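May, evening

Woke at half five with my shoulder stiff again and couldn't get back off, so I went down and did the accounts for the allotment before anyone else was up. We owe 571 pounds for the new water pipe, due by the end of the month. That is more than Baltasar told us in the winter but less than I had feared. I wrote it on the back of the seed list and then had to copy the seed list out again for Lakshmi.

Rain until nine. Walked to the plot anyway in the old coat. The broad beans are up to my knee and have blackfly on the tips already. I pinched out the worst and put them in a bag. The onions look poor. Two rows of carrots have come up and the third hasn't, same packet, same day, same soil as far as I can tell. I have resown it with what was left and put the fleece back over.

Baltasar was there mending his gate. He wants to swap his half of the comfrey bed for a corner of my shed. I said I would think about it, and I have, and the answer is no, but I didn't like to tell him in the rain. His shed leaks and mine doesn't.

Home for soup. Then the bus to Shobha's, which took 40 minutes because of the works by the bridge. She had asked me to come and talk about the supper after the plant sale. Last year we ran out of plates and people ate dal off kitchen roll, and she has not forgotten it.
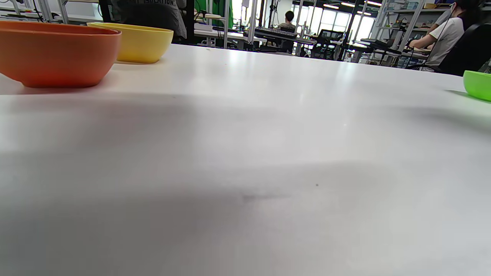
The orange bowl and the yellow one, on the white table.

We settled the menu fairly quickly. Lemon rice, the potato thing with mustard seeds, a green salad if the slugs leave us any, and Meenakshi's flatbreads if her sister's oven is free. Shobha wants to do her lime pickle as well. She calls it Achari on the labels, as if it were a shop, and Jayanthi has drawn a small lime for the lid. The last batch was too salty for me but everyone else took a jar home. I said to make the same again.

We did not settle the price. Shobha says the supper should be free for anyone who has a plot and Meenakshi (on the telephone, with the radio going behind her) says everybody should put something in a tin. I am with Meenakshi. The pipe has to be paid for somehow. Shobha said it was a supper and not a tax, and we left it there and had tea.

She gave me four tomato plants to bring back, a sort called Beleo that her cousin raised from seed. I have never grown it. It is meant to stay short, which would suit the end bed where the wind gets in. I carried them on my lap and one got its top bent when a man sat down with a suitcase. I have propped it with a lolly stick.

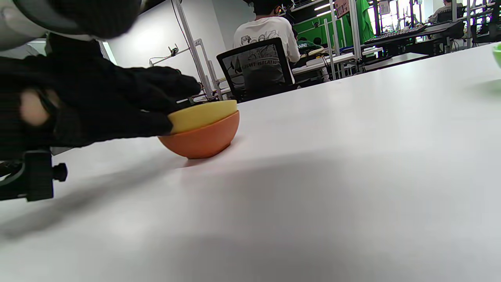
Yellow sponge in the orange bowl, black glove.

Posted Mum's card on the way from the bus. Forgot the stamps for next week's letters, so that's another trip.

Jayanthi rang at six about the raffle. She has sold around 600 tickets, far more than I thought we would, mostly at the surgery and the library. First prize is the wheelbarrow. Second is still a voucher for the garden centre unless she can get something better. She also wants to know whether the sale should start at 11 or half past ten. Half past ten is better for the people with children and worse for those of us who have to carry the tables. I said 11. She said she would ask Lakshmi, so it will be half past ten.

Ate late, an egg and the last of the purple sprouting, which has gone stringy. It can come out tomorrow and the courgettes can go in its place if the nights stay mild. Put the tomatoes on the landing windowsill, bent one nearest the wall.

Read a few pages of the book about the fen drainage and kept losing the thread. The chapter on the pumps is good. The one before it was all lawsuits.

Shoulder a bit easier after the bath. Must ring Baltasar about the shed before he starts moving things in, and find out who has the key to the hall. Also string, stamps, slug pellets (the wool sort), bread.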